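Starting with the worktops: Sarita Tiwari on the Clunden repair room

July 15, 2022

Sarita Tiwari has run the repair room at Clunden for long enough to have strong views on worktops. When we met she had just finished setting up the second room, on the Hawthorne side of the building, and she wanted to talk about surfaces before anything else.

"People ask about the tools first," she says. "I get asked which drill, which glue. I'd start with what you put things down on. If you drop a spring on a dark bench with a grain in it, you can spend your morning looking for it."

The old room had brown benches that came with the lease. They were solid and she has kept one for sawing. For small work – clocks, hinges, sewing machine parts – she found them tiring. The eye gets used to hunting, she says, and by late afternoon people stop bothering and reach for a spare part instead.

She set aside 900 pounds for the new surfaces and spent 355 of it. The rest went on lamps. Her supplier was Tekavar, a small firm that sells to shops and schools, and she went back to them twice because she had measured the room wrong the first time.

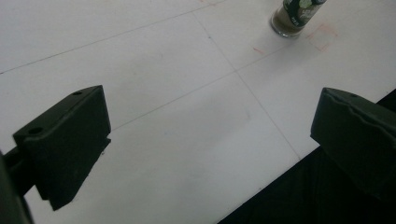 Tiwari wanted white from the start, and she wanted it matt. A glossy top throws the lamp back at you, she says, and she had used one in her first job at Truller and disliked it every day. She was less sure about having joins. The thin grey lines running across the white, and crossing where the panels meet, bothered her for the first week. "I thought I'd see nothing else. Now I use them. I'll keep the screws from one job on this side of a line and the next job over there."

Do they catch dirt? A little, she says. She goes along them with a soft brush at the end of the day and does the rest with a damp cloth. Faint smudges she leaves alone. "It's a workshop. If I rubbed at every mark I'd have no time to mend anything."

Wian Fourie, who shares the room and does most of the clock work, was harder to persuade. He liked the brown benches and still does his filing on the old one. "White shows you how untidy you are," he says. "I didn't want to know." He has since asked for the same tops along the back wall, and Tiwari has put them down for December, if the price holds.

The lamps took longer to get right. She moved them four times, and ended up with them higher than she had planned, so that hands don't cast such a hard shadow over the work. Fourie wanted them lower and they settled on a height between the two.

The repair list for the year stands at 500 items, most of them small. Tiwari would like to take on chairs as well, but that needs floor space, and the Hawthorne room hasn't got it. For now the chairs stay in the corridor with labels tied to their legs.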